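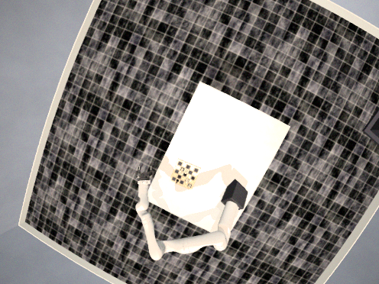

Home Reviews Tools Workshop About

Betine by Zunon: can a machine put the chess set away yet?
18 Mar 2020, by Sầm

In my flat there is one chore I do every evening, and it is to put the chess set back in its box. It takes me less than one minute and I never think about it. I wanted to know if a robot arm can learn it, but a real arm costs more than my car, so I bought Betine, the simulation pack from Zunon, and used it for 17 evenings.

Betine gives you a room, a table, an arm and a list of chores. You write the steps or you let the program practise alone. Installing it was easy. The manual is short and has several mistakes in the part about the wrist, which cost me one whole evening.

I began with the plain chores: push a cup, close a drawer, wipe a line. These went well after a little work, and I became too confident. Then I opened the chess task.

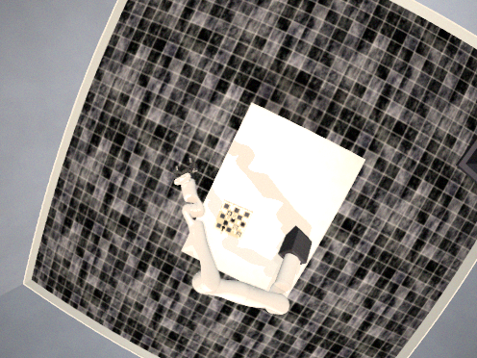
Chess task from above. The gripper is outside the table and the board is small beside the arm.

I made 300 attempts to lift one piece and set it down beside the board. The arm did it 62 times. In many of the others the fingers came down well but touched the neighbour piece, and after this the program did not know what to do with a piece that lies on its side. A child would simply pick it up. The arm went on to the next step as if everything was in order.

I tried it slower, and this helped a little with the kings, which are tall and leave more room for the fingers. The pawns stayed difficult, especially when they stand between two bigger pieces. 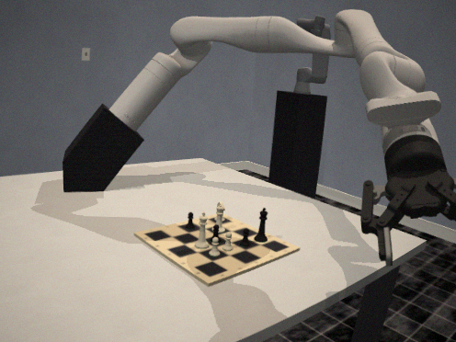

For a workshop the answer is maybe different. If the parts always come to the same place, with space on each side, I think an arm like this can already do useful work, and in the sorting chore of Betine I had only 6 failures in one long evening. A home is not so tidy. My table also has crumbs, a lamp and sometimes a newspaper, and Betine offers none of these. Zunon writes that more objects will come in April.

What I liked: the viewpoints are easy to change, the shadows help to judge the height, and it runs on my old computer. What I did not like: the manual, the fan noise during practice, and that you cannot save in the middle of an attempt.

I will keep it and try the April version. The chess set I still put away by hand.

Contact: write to the Trenduvska reviews desk | © Trenduvska | Back to top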